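Lindqvist Quiet Door Sets for Patient Rooms | Fetix Interiors

Home > Healthcare Interiors > Doors and Openings > Quiet Door Sets

Lindqvist Quiet Door Set, Series 401

Item no. 401-PR
Lead time: 16 business days on standard finishes
Sold as a complete set (door, frame, hinges, seals, closer)

We've been fitting doors in hospitals and clinics for a long time, and this is the one we get excited about. If you have ever tried to sleep in a patient room next to a nurses' station, you know what a latch sounds like at three in the morning. The Series 401 closes with a soft push of air and a small click, and that's it. We hung a pair of them in our own office hallway just so visitors could try them (people open and shut them over and over, and so do we!).

The set was drawn up for renovation work in older buildings, where the openings are hardly ever square and the floor has usually been poured over at least twice. The frame comes in two halves that slide together around the wall, so you can take up a fair amount of difference in wall thickness without tearing out plaster. On a recent job at the Simari rehabilitation wing, the crew hung every door on the second floor while the rooms on either side stayed open for patients.
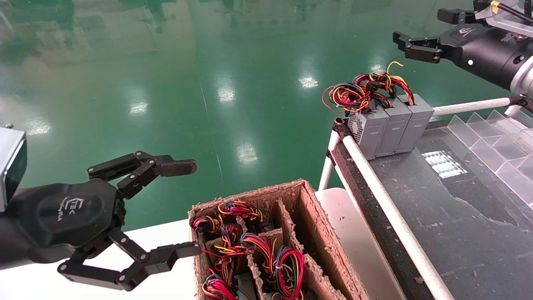 The closer is the part we'd point you to first. It has separate adjustments for the main swing and for the last few inches, and both can be reached from the room side with an ordinary hex key. Set the swing slow for rooms where people use walkers or wheelchairs, then bring up the speed at the end just enough to catch the latch. Do this after the ventilation has been balanced. Air pressure changes everything, and a door that was perfect on Monday's drawings can hang half an inch open once the fans are on.

What comes in the set

Door leaf, solid core, with factory-applied edge guards
Two-part adjustable steel frame
Three heavy-duty hinges with sealed bearings
Perimeter seals and a drop seal at the bottom
Vasomeck closer with hold-open arm
Paddle handles, push on one side and pull on the other
Fixings, shims and a printed hanging guide

Sizes and clearances

The standard leaf is 1,014 mm wide, a lovely size for a single patient room because a wheelchair goes through without anybody's knuckles touching the frame. For bathrooms and linen closets there is a 700 mm leaf in the same finishes. If beds need to roll in and out, please look at the unequal pair instead, which adds a narrow second leaf that stays bolted most of the day. Check clear width with the door open against its stop, since the handle takes up some of it.

Finishes

Eleven plain colors and four wood-look surfaces are in stock. Our favorites are the soft gray-green and the pale birch, and they look great together if you want to mark bathrooms off from bedrooms. Edge guards can match the door or contrast with it. A contrasting edge helps people with low vision find the opening, and it hides cart scuffs too. New colors arrive in November.

Cleaning

Any non-abrasive hospital cleaner is fine on the leaf and frame. Wipe the seals with plain water and a soft cloth. The drop seal unclips from the hinge side for washing, no tools needed, and snaps back in with a thumb.

Comments on this product
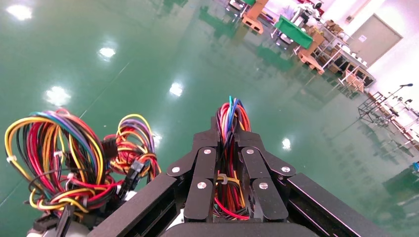
Facilities desk, third floor: we've had these on one corridor since spring and the night staff noticed before anyone told them. My one gripe is the drop seal. Ours dragged on the vinyl near the threshold until we backed the screw off two turns, and the guide only mentions it on the last page.

Fetix Interiors: Thank you, that's a fair point! The seal leaves the factory set for a hard, level floor, and vinyl with a raised threshold strip does need it shorter. We've asked for the adjustment to be moved up to page one of the guide. Until then, turn the screw on the hinge edge counterclockwise, half a turn at a time, and close the door between turns.

Related items: unequal pair, vision panels, wall-mounted stops, replacement seals

Page updated July 26, 2021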